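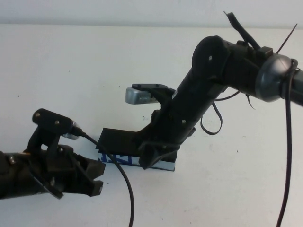

4. Replacing the filter cartridge

Change the cartridge every 2000 liters or when the filter light turns red.

1. Close the inlet valve under the sink.
2. Open the tap and let the pressure drop.
3. Turn the housing to the left and pull it down. Keep a bowl under it.
4. Take out the old cartridge and wipe the housing with a soft cloth.
5. Push in the new Jorkton 533 cartridge, arrow up.
6. Tighten the housing by hand.
7. Open the valve and run cold water for 30 seconds.

Caution: Do not use with water over 40 °C.

Note: Cloudy water is normal on the first day.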